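Fillau Tabletop – simulated chess handling, release notes and data card

Fillau Tabletop is a set of simulated episodes in which a robot arm with a two-finger gripper works over a chessboard. We build it at Bundby, where most of us used to spend our afternoons resetting boards by hand, and we're very happy to share it!

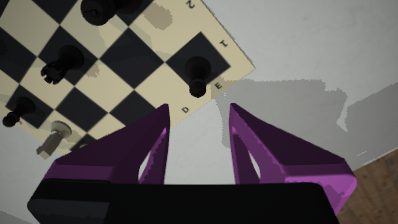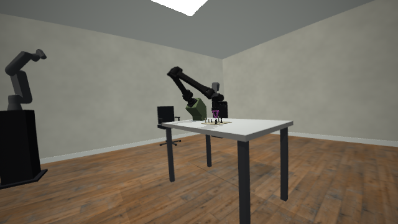 Gripper and board in simulation, close up and from across the room.

What's in it
- 40 task instructions, each with its own starting layout
- 51 episodes per instruction
- 8 lighting settings, picked at random per episode

How our work changed
Before the switch, Amna Shaikh and Rizwan Usmani shared the reset shift: set up the pieces, run, clear, set up again. A script does the layouts now and runs overnight. Amna reviews failed grasps in the morning and writes new instructions. Rizwan maintains the layout generator, a job he asked for – he had been sketching it in a notebook since November.

Some things got harder. Review is desk work, and it's tiring in a different way, so we cap it at two hours per person. We also talk less than we did around the bench. Homa Dehghan started a shared review at 3 p.m. and it has become the liveliest part of the day.

Known issues
- Fallen pieces are kept in the data. Filter on piece_upright if you don't want them.
- Shadows can have jagged edges.
- Labels from the early Kazmi batch were redone by Hạnh Ngô; use the second version.

Questions and fixes go to Mohsin Paracha. Layout requests are welcome, the odder the better.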